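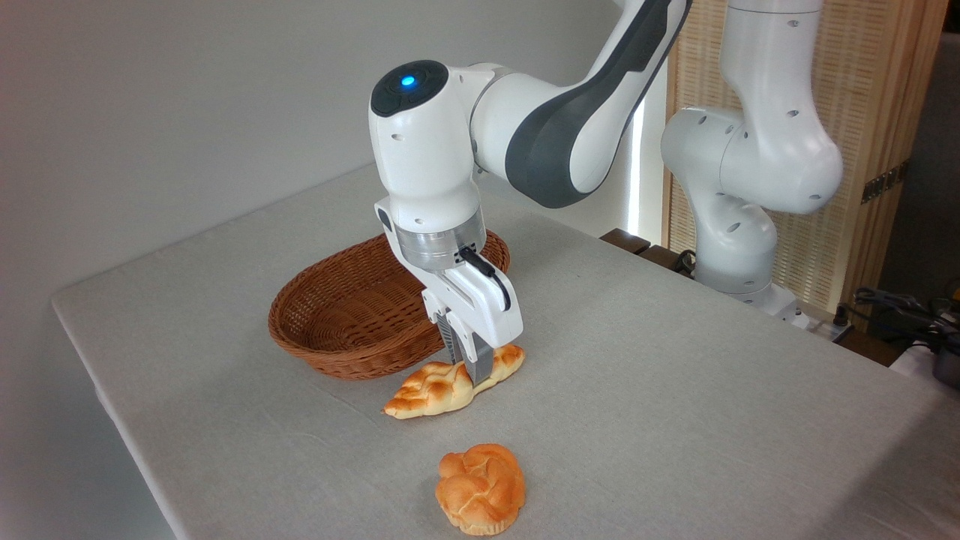 Does the policy need a force sensor to handle soft food without crushing it? Joint torques and one fixed camera were enough for everything we report in this section.

Home | Issues | Authors | Search

4.2 Grasping soft, lumpy things

I'll admit I picked bread because I was tired of blocks. Blocks are kind to you! A braided loaf has a different width every inch or so, and the policy has to choose a spot along it and then decide how far to close. In Figure 1 the fingers are at the middle of the long loaf, with the wicker basket behind it and the round bun still out on the cloth.

We trained on 2,117 teleoperated demonstrations collected at our Undham lab, using the Sarkik controller for the arm and our own labeling tool, Derkach, to mark the moment of contact. I then ran 126 test trials on layouts the policy hadn't seen (same table, same cloth, new positions for the bread and the basket). A trial counted as a success only if the item ended up inside the basket.

The long loaf gave us far less trouble than I'd feared. Most of the misses came from the bun, where the fingers would land on one of the raised lobes and slide off sideways. Adding 5 more closing widths to the action space helped with that, and I wish I'd tried it a month earlier. Varkedance, our baseline, always closes to a fixed width, so it did fine on the bun and squashed the loaf.

Figure 1. Grasp on the long braided loaf. The target is the oval basket behind it.

Contact the editors | Copyright the authors | Back to top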